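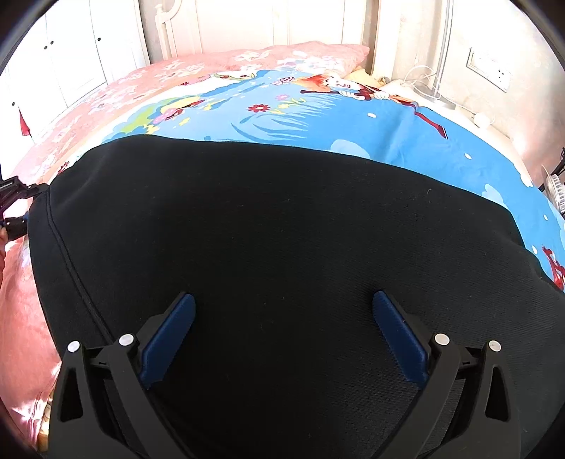
staklow_rig
Posting this under Data Collection since the hardware subforum sent me here. We are recording cloth demonstrations with hand-held grippers, one per hand, wrist camera on each, and training a policy that later runs on a two-arm setup. Task is folding tops on a bed. My trouble is the approach phase. With dark knitwear the pose tracking holds up, but the policy can't find where the cloth is thick enough to pinch. On a black garment like this one the only strong cues inside the outline are the seam on the left side and a bit of lint. The duvet cover has far more texture than the thing we want folded. After training on 624 demonstrations the gripper goes to the right area and then closes on air or grabs the duvet along with the garment. Has anyone fixed this by changing how they demonstrate, without adding a depth sensor?

murthy_l
How far do you open the fingers before contact? If your operators come in with the fingers wide and press down, they are feeling the mattress through the handle and using that to decide when to close. The policy doesn't get that signal. It gets the picture and the finger width.

staklow_rig
Wide, yes. Pads nearly on the fabric, then press and close. The operators like it because it rarely misses.

murthy_l
It rarely misses for them. Have them go for the folded-over edge at the side first. An edge against pale bedding is visible to the camera. The middle of a black knit isn't.

Kuo_bench
I disagree with changing the operators. You want demonstrations that look like what people do. If the press carries information, log it. We put a thin force pad behind the finger pad and recorded it at 30 Hz. Grasp failures on T-shirts dropped by more than half.

ident7
@Kuo_bench And then the robot needs the same pad, with the same stiffness behind it. We tried that and spent October matching the two. A human wrist gives on contact. Our arm did not, and the force traces looked nothing alike until we softened the controller.

Kuo_bench
Correct, you have to soften the controller. You have to do that anyway for cloth on a mattress.

plolitz
Has the OP considered plain teleoperation? Leader arms, follower arms, no gap between what the person drives and what the robot does. If the operator can't feel the mattress, the operator has to learn to do it by eye, and the data shows that.

staklow_rig
Considered and priced. We record in people's bedrooms. Two follower arms and a stand don't go up the stairs, and we would get maybe a tenth of the data per day. The hand-held units go in a backpack.

plolitz
A tenth of the data, but usable. You have 624 demonstrations and it closes on air.

murthy_l
That is a bit unfair. The hand-helds are fine for the carry and the fold itself. It's one phase that fails. I would re-record only the approach and grasp, short clips, edge first, and mix them in. You don't need 2,000 of them.

ident7
Agree with that. Also check your latency compensation. If the width reading lags the image by even two or three frames, the policy learns to close late or early and it looks exactly like a perception problem.

staklow_rig
Checked the lag this morning. Width was behind the image by 15 ms on the right unit, less on the left. Corrected both and retrained. Slightly fewer air grasps, duvet grabs unchanged. Starting on edge-first clips next.

Kuo_bench
Duvet grabs are your missing force signal. I'll stop there.

murthy_l
Or they are approach angle. Come in low from the side with one finger under the edge and the other above it. Coming straight down, the bottom layer is whatever gets pinched. Tell the operators to discard any clip where the bedding lifts, even if the fold came out well. Ours were keeping those for weeks and the policy copied them faithfully.

staklow_rig
We have not been discarding those. I'll go back through the set and mark them before recording anything new.

Reader comments

tessellate: Same failure with black socks on a patterned towel. Low side approach helped. Lag correction did nothing for us.

guest_user: What finger pads are people using on knits? Ribbed ones snag on ours.

plolitz: Smooth silicone for anything loosely knitted. Replace it when it gets dusty, cleaning only works a few times.

Contact the moderators | Copyright Ident Forums, November 2022 | Back to top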